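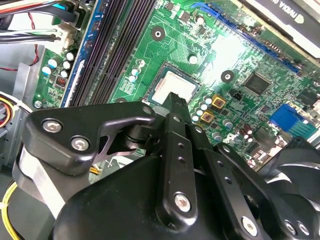
Noluvholm's computer repair workshop will stay open through the summer after residents brought in more old machines than it was set up to handle.

The workshop, run from the former post office on Ukell Street, had been due to close at the end of April. It has taken in 594 desktop computers since it opened and has put 180 of them back into use in homes and schools in Noluvholm and Grondunmont. The rest are stripped for parts, with processors, memory and power supplies tested and kept where they still work.

Jintana Khunthong, who manages the workshop, said most of the desktops needed very little. "People think the whole thing has gone when it's a memory stick or a bit of old thermal paste," she said. "The boards themselves are often fine – we clean them, check the processor is seated properly and try again."

A grant of £2,441 from the Weerasinghe Fund will pay for a second bench, new test equipment and antistatic mats. Repaired computers are sold for £20, including a keyboard and mouse.

The workshop cannot accept laptops with swollen batteries or the older type of glass-screen monitor. Hard drives are wiped before a machine is passed on, but owners are asked to copy off anything they want to keep before they hand it in.

Drop-off is on Thursday from 10am until 4pm, at the side entrance. There is no need to book, though anyone bringing more than five machines should ring ahead.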